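Print this page | E-mail this article

Small Office IT > Backup and Storage > How-To

How to Set Up Offsite Backup for a Branch Office

23 February 2019

A branch office with one server and a slow line still needs a copy of its data somewhere else. The steps below cover a nightly backup from a single Windows or Linux file server to a storage box at the main office. We use Lumard as the backup program and a Clastier storage unit at the receiving end, but most products in this class have the same settings under slightly different names.

Before you start, you need:

- An administrator account on the branch server
- A fixed IP address or a host name for the main office
- Enough free space at the main office for two full copies
- A USB drive large enough for the first full backup

1. Find out how much data you have

Check the size of the shared folders, not the size of the disk. On our test server the disk was 4 TB, but the shares came to 443 GB. Of that, 165 GB was old installation files that could be downloaded again. Leave those out.

Next, look at how much changes in a day. Run Lumard in report mode for a week and read the "Changed" column. If the daily figure is too large to send overnight at your upload speed, you will have to split the job or get a better line.

2. Prepare the storage unit

Create a separate volume on the Clastier unit for each branch. Give it a plain name, such as the town the branch is in. Set a quota so that one office can't fill the whole unit.

Create one user per branch and allow that user to write only to its own volume. Do not use the administrator account for backup jobs. If the branch server picks up ransomware, that password goes with it.

Turn on snapshots for the volume and keep 38 of them. With one snapshot a night, that gives you a little over five weeks to notice a problem.
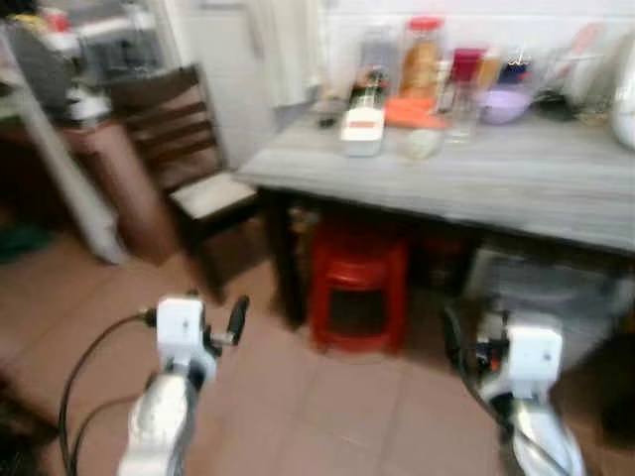

3. Open the connection

Lumard sends its data over port 443, so most firewalls will pass it from the branch side without changes. At the main office, forward that port to the storage unit, and limit the rule to the branch's address. If something else is already using 443 at the main office, pick another port and enter it on both ends.

Test with the "Check connection" button before going further. A certificate warning at this point usually means the clock on one of the machines is wrong.

4. Make the first copy on a USB drive

Sending the full set over a small line can take weeks. Run the first backup to the USB drive with encryption on, take the drive to the main office and import it through the Clastier menu under Volumes > Import. Write the encryption key down and keep it away from both offices — without it the backup can't be read.

5. Schedule the nightly job

Set the job to start after the last person has gone home and to stop before the office opens. Tick "Resume if interrupted." Have the report mailed to an address that someone reads.

6. Test a restore

Pick one folder and restore it to a different location. Open a few of the files. Do this again every February, or whenever you change servers, and keep a note of how long it took.

If the job fails with "Volume busy," a snapshot is still running. Move the start time back by an hour.

Filed under: Backup, Branch Offices, Storage Basics

Contact us | Copyright 2019 Ternau Business Computing | Back to top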